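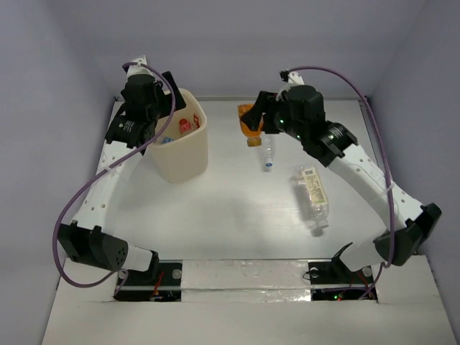 A large clear bottle and a cream-colored bin on a whitish-gray tabletop

Wishful recycling

Wishful recycling, also called wishcycling or aspirational recycling, is the habit of putting an item out for recycling in the hope that it can be recycled, without knowing whether it can. The term is used mostly by waste companies, city governments and journalists. It is usually presented as a mistake made by households, although critics have questioned how much of the blame belongs there.

Definition

There is no agreed definition. In the narrow sense, the word covers only items that a local program does not accept, such as garden hoses, plastic bags or broken toys. In the wider sense, it also covers accepted items in the wrong condition, such as a jar half full of sauce. Some writers stretch it further to include anything that is collected and later thrown away, even if the household followed every printed rule. Figures based on one definition are often quoted beside figures based on another, and comparisons between towns should be read with that in mind.

Claimed causes

The usual explanation is that people feel guilty about throwing things out. This is plausible, but the evidence for it is thin. Most of it comes from surveys in which people are asked why they did something weeks earlier, and guilt tends to be one of the answers offered on the form.

A simpler explanation is that the rules are hard to follow. Accepted materials differ from one town to the next and may change when a contract is renewed. The triangle of arrows printed on many plastic items identifies the type of resin, and does not promise that anyone nearby will take it. Zinhle Ngcobo, in her book The Hopeful Lid, argued that a shopper who reads the arrows as "recyclable" has made a reasonable guess about a badly designed symbol. Her critics replied that most programs publish a clear list. Ngcobo's answer was to print several of the lists side by side, where they disagreed on pizza boxes, bottle caps and milk cartons.

Effects

Unwanted items can cause real trouble at a sorting plant. Bags and cords wrap around moving parts, and the line has to be stopped while workers cut them free. Food and liquid can spoil paper. Broken glass is difficult to separate from almost everything.

How much this costs is less certain. Plants that publish a contamination rate normally calculate it by weight, which makes a wet stack of newspapers look worse than a large number of plastic bags. Rates may also be measured at the curb, on arrival or after sorting, and press reports seldom say which. The often repeated claim that one dirty item ruins a whole truckload has no clear source. It appears in leaflets far more often than in plant records.

The Bistia study

One of the more widely cited studies took place in the town of Bistia, where Eyerusalem Negussie and Ruan Ngubane followed 599 households over five months. Some received a printed guide in July, and the others received nothing. Households with the guide put out fewer unaccepted items for the first two months, after which the groups were hard to tell apart.

The result has been used to show that education works and also that it does not. Neither reading is well supported. Almost 200 of the households dropped out before the end, and the authors did not report which group they came from. A repeat of the study in Rirar was announced but no results have been published.

Responses

Common responses include leaflets, warning tags, smaller openings on public bins and fines. Several firms also sell phone apps that tell users where an item belongs. Joubert, the maker of one such app, reported high satisfaction among its users, a group that had chosen to download an app about trash.

The slogan "when in doubt, throw it out" is popular with plant operators. Mpho Venter has objected that it protects the machinery at the expense of usable material, and that the plants repeating it rarely count what is lost as a result.

Criticism of the term

Zodwa Adams has described "wishful recycling" as a phrase that moves attention from the maker of a package to the person left holding it. Defenders of the term say it describes a real behavior and was never meant to settle who should pay for it. It remains in common use in town newsletters, usually without a definition.

See also

Container deposit
Resin identification code
Single-stream recycling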